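Gretdale Tabletop Kit
README for the evaluation unit, revised Monday, December 7, 2020

Contents of this package

This package holds the recordings, calibration files and notes from our evaluation of the Gretdale Tabletop Kit, a bench-level manipulation bundle sold by Kushnir. The kit is offered as a parts list plus a software layer. The buyer supplies the arm and the table. Kushnir supplies the mounting plates, the finger set, the camera bracket and the driver package.

The notes cover setup, recording and known faults. They do not cover pricing or the service contract, which are handled in a separate file (terms.txt).

Directory layout

calib/ – intrinsics and hand-eye results, one folder per session
episodes/ – recorded runs, numbered from 0001
logs/ – driver output, plain text
tools/ – playback and conversion scripts
terms.txt – evaluation terms, Radavdale office copy

Size of the set

There are 2,675 recorded runs. Of these, 1,888 passed the playback check and are listed in episodes/good.txt. A further 363 have a complete joint log but at least one gap in the video stream, and are listed in episodes/partial.txt. The remainder stopped early and are kept for fault analysis only. Do not train on them.

Tasks

All runs are short pick, move and place tasks with ordinary bench items. Items are left at whatever angle they land in. The operator does not square them up between runs, and items may rest on top of one another. The task text is stored in task.txt inside each run folder, in lower case, one line.

Small hard cases and hand tools are the main item types. Flat boxes serve both as items and as raised surfaces. In the setup shown next, a small white case rests on one black box and a pair of red-handled scissors lies across the other, marked ZED 2.
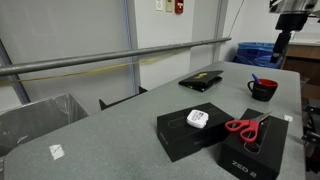

Peldale ran the same kit in October and reported a different result for tools: the narrow fingers hold a handle well enough, but the grip planner treats a finger loop as solid, so the first approach tends to close on nothing. They asked for a per-item override in the planner and would not recommend the kit for tool handling without one.

We see the same fault. The planner fits a closed outline to each item and ignores holes. Version 2 of the driver adds a manual grasp point, set in grasp.yaml, and this clears most of the failures. It has to be entered again for each new item – there is no shared library yet.

Installation

Install the driver package before connecting the arm. The installer checks for a live controller and quits without a message if it finds one. After the install, run tools/selfcheck. A clean result prints one line per joint and one for the fingers.

Mount the camera bracket last. Any change to the bracket after calibration makes the hand-eye file invalid, including retightening the screws. Old calibration files are not deleted by the tool and must be moved by hand.

Known faults

The finger position reading drifts over long sessions. Restarting the driver resets it. Affected runs carry the flag finger_drift in meta.json.

Timestamps in the video and joint logs come from separate clocks. Use tools/align before any comparison. The playback script does this on its own; the conversion script does not.

Glossy surfaces return patchy depth. We made no attempt to fill the holes, and the raw values are kept as recorded.

License and use

Evaluation use only. The recordings may be copied inside the receiving group. Passing them on requires written approval from the Radavdale office. The scripts in tools/ carry their own license text and may be reused under it.

Open items

Planner support for items with holes – requested, no date given.
Single clock for video and joint logs – under review at Kushnir.
Spare finger set – on order.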